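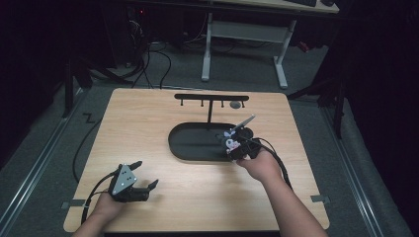
발표 노트: 작은 가게의 재고 실사, 하룻밤에 끝내기
발표 시간 40분 안쪽, 질문은 끝나고 받음

슬라이드 1. 제목
인사 짧게. 소속은 Tranier 매장운영팀이라고만 말한다. 오늘은 생활용품과 문구를 파는 중소형 매장의 재고 실사 이야기. 대형 물류센터 얘기는 하지 않는다고 미리 말해 둘 것. 작년 발표 뒤에 창고 자동화 질문이 많이 나와서 시간을 다 썼다.

슬라이드 2. 우리 매장 규모
Rultbridge점 기준으로 설명한다. 취급 품목 3,065개. 그중 매장 진열 품목이 1,499개이고 나머지는 뒤쪽 창고와 계단 밑 선반에 있다. 계단 밑 선반은 도면에 없다. 처음 실사할 때 이 선반을 통째로 빠뜨렸고, 장부와 맞지 않는 이유를 찾느라 이틀을 썼다.
여기서 청중에게 물어본다. 본인 매장에서 도면에 없는 보관 장소가 몇 군데인지. 손 드는 사람이 꽤 있을 것이다. 기다렸다가 넘어간다.

슬라이드 3. 예전 방식
영업 끝나고 전원이 남아서 각자 아는 구역을 셌다. 종이에 적고 다음 날 아침에 한 사람이 엑셀로 옮겼다.
문제는 세 번째 실사쯤에 분명해졌다. 같은 품목이 두 구역에 있으면 한쪽만 적히거나 두 번 적혔다. 7과 1을 헷갈린 종이도 많았다. 그리고 자기가 진열한 구역을 자기가 세면 눈으로 보지 않고 기억으로 적는다. 나도 그랬다.

슬라이드 4. 바꾼 것: 구역 나누기
매장을 88개 구역으로 나눴다. 선반 한 칸이 한 구역이 아니다. 한 사람이 자리를 옮기지 않고 셀 수 있는 범위를 한 구역으로 잡았다. 벽 쪽 높은 선반은 사다리를 한 번 놓고 셀 수 있는 데까지.
구역마다 번호표를 붙인다. 번호표는 선반 왼쪽 위. 위치를 통일하지 않으면 번호표 찾는 데 시간이 든다. 종이테이프를 썼고, 비닐테이프는 떼고 나면 자국이 남아서 한 번 쓰고 그만뒀다.
구역 번호는 매장 입구에서 시계 방향. 창고는 이어서 매긴다. 창고를 따로 1번부터 시작하면 같은 번호가 둘 생긴다. 당연한 말 같지만 우리는 그렇게 해서 한 번 틀렸다.

슬라이드 5. 바꾼 것: 사람 배치
4명이 한다. 두 명씩 두 조. 한 명은 세고 한 명은 적는다. 한 시간마다 역할을 바꾼다.
세는 사람은 품목 코드 뒤 네 자리를 먼저 부르고 수량을 부른다. 적는 사람은 들은 대로 다시 말한다. 조용한 매장에서 이걸 계속하면 목이 마르다. 물은 계산대에 둔다.
평소 담당 구역은 배정하지 않는다. 불만이 있었다. 담당자가 제일 빨리 세는데 왜 빼느냐는 것. 빠른 건 맞다. 그런데 차이가 난 품목을 모아 보니 담당자가 센 구역에서 더 많이 나왔다.

(여기까지 15분. 넘었으면 슬라이드 6은 건너뛴다.)

슬라이드 6. 낱개와 묶음
볼펜 열두 자루 상자를 한 개로 적을지 열두 개로 적을지. 매장마다 다르고, 한 매장 안에서도 사람마다 다르다.
우리는 판매 단위로만 적는다. 계산대에서 낱개로 찍히면 낱개로 센다. 뜯지 않은 상자도 마찬가지다. 곱셈은 기록지에 하지 않고 칸을 두 개 만들어서 상자 수와 입수를 따로 적는다. 계산은 나중에 표에서 한다. 밤 열 시 넘어서 암산을 시키면 안 된다.

슬라이드 7. 프로그램
Plotero를 쓴다. 광고하러 온 것이 아니니 짧게. 구역별로 입력 화면을 나눌 수 있고, 입력한 사람이 장부 수량을 볼 수 없게 가릴 수 있다. 두 번째가 중요하다. 장부 수량이 보이면 거기에 맞춰 세게 된다.
다른 프로그램이어도 이 기능만 있으면 된다. 없으면 종이 기록지에 품목 코드만 인쇄해서 쓰면 같은 효과가 난다.

슬라이드 8. 재확인 기준
모든 차이를 다시 세지 않는다. 금액 차이가 큰 품목부터 다시 세고, 지우개처럼 단가가 낮은 것은 한두 개 차이를 그대로 반영한다.
재확인은 다른 조가 한다. 처음 센 수량은 알려 주지 않는다. 두 번째 수량도 장부와 다르면 그때 두 조가 같이 가서 본다.
자주 나온 원인: 옆 색상 코드로 찍힌 판매, 반품 처리가 안 된 물건, 진열용으로 뜯은 견본. 견본은 실사 전에 전부 노란 스티커를 붙여 두면 해결된다. Fahy 노트류가 특히 심했다. 줄 간격만 다르고 표지가 같아서 코드를 끝까지 읽어야 한다.

슬라이드 9. 일정
저녁 8시 영업 종료. 8시 20분에 시작. 그 전에 할 일은 오후에 끝낸다. 번호표 붙이기, 견본 표시, 입고 상자 한곳에 모으기.
당일 입고는 받지 않는 것이 제일 좋다. 어쩔 수 없이 받았으면 뜯지 말고 따로 쌓고, 장부에도 다음 날 올린다.
식사는 시작 전에. 중간에 먹으면 어디까지 셌는지 잊는다. 우리는 5월과 11월에 한다. 신학기 직전은 피한다.

슬라이드 10. 아직 해결 못 한 것
첫째, 위탁 상품. 거래처마다 정산 기준일이 달라서 우리 실사일과 맞지 않는다. 지금은 위탁 구역만 따로 세고 거래처에 메일로 보낸다. 답이 늦는 곳이 있다.
둘째, 무게로 세는 것. 클립이나 압정처럼 덜어 파는 품목은 저울을 쓰는데, 용기 무게를 빼는 걸 자꾸 잊는다. 용기 바닥에 무게를 적어 놓았지만 용기를 바꾸면 또 틀린다. 좋은 방법이 있는 분은 쉬는 시간에 알려 달라고 부탁한다.

질문 받을 때 참고
아르바이트 인력만으로 가능한가: 가능하지만 적는 역할은 품목 코드에 익숙한 사람이 맡는 편이 낫다.
바코드 스캐너만 쓰면 안 되나: 바코드가 없는 품목과 뒷면에 붙은 품목 때문에 생각보다 빠르지 않았다. 우리는 창고에서만 쓴다.
기록지 양식: 뒤쪽 탁자에 인쇄본이 있고, 파일은 행사 안내 메일에 답장하면 보내 준다고 말한다.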